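The Carriage

The heating in the Avesdale building went off at six in the evening, and Ljubica Vidmar put her coat on over her cardigan and continued to count failures.

It was August, the cold end of it, and the thesis was due to Bronwyn Hinds before the spring. One chapter was still open. The chapter was on the question of how much a simulated hand should be allowed to know about the thing it reaches for. Ljubica had trained two policies. The first received the exact position of every part in the assembly, straight from the simulator, as if it could read the mind of the world. The second received only the picture from the wrist and had to manage.

Each policy was given 1000 attempts at the white carriage. The start position of the gripper was moved a little every time, and the colour of the floor also. The first policy succeeded 900 times. This was a good number, and everybody at the group meeting had said so.

The second one had succeeded 83 times in its first week. Huia Rutherford, who had the desk by the window, had brought her a muesli slice that afternoon and put it on the keyboard without speaking.

Since then Ljubica had changed one thing. She no longer asked the second policy to copy the first. She let the first policy begin the approach and then go silent, at a moment chosen by chance, and the second had to finish from wherever it was left. In her notebook she called this the handover. In the chapter it had a longer name, which Bronwyn had already crossed out two times.

"You're still here," said Huia from the door. She had her bike helmet on.

"It is the last batch. Thirty minutes."

"You said that at lunch."

"At lunch it was a different last batch."

Huia came in and sat down, still with the helmet. They had shared the room for three years and she knew which silences were for work. Outside a tram went past and the window made its small noise.

"My grandfather repaired looms," said Ljubica after some time. "In Bomis, in the mill. When he became old he could not see the threads. My uncle stood next to him and told him, left, more left, now down. And it went well. Then one day my uncle had the flu."

"And?"

"And he repaired it alone. Slower. But my uncle never believed that. He thought somebody had helped."

Huia considered it. "Is that going in the chapter?"

"Bronwyn would cross it out."

The terminal wrote a line, then another. Ljubica did not look at the numbers yet. She had a rule that she would first watch one attempt, any attempt, picked by the machine and not by her, because a number can make you kind or cruel towards the pictures afterwards. She typed the command and stopped the playback at the fingertips.
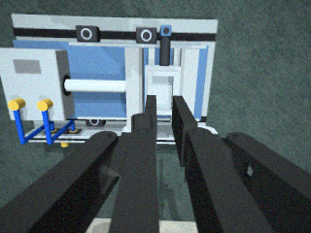
Story by Jailson Paiva
Edited by Bronwyn Bright

The two fingertips stood over the white carriage with the gap between them, and through the gap the white showed. One finger was straight and one lay at an angle. On the left were the blue levers with their yellow knobs, which had confused the old version so badly that Ljubica had begun to dislike yellow in general, on buses and on bananas.

"Who's driving?" asked Huia. "First one or second?"

"I don't know. I did not print it."

"You could print it."

"Yes."

She didn't. She leaned closer to the screen until her breath was on it. She had expected that she would recognize them, as you recognize a person by the walk. The first policy had always come in like somebody with a key to the house. But in one still picture there was no walk, only the dark fingers and the mottled green floor, and she could not say whose fingers they were.

"Play it," said Huia.

"One moment."

She buttoned the coat up to the neck. Then she took the muesli slice, which had become quite hard, broke it in two and gave Huia the bigger half, and pressed the key.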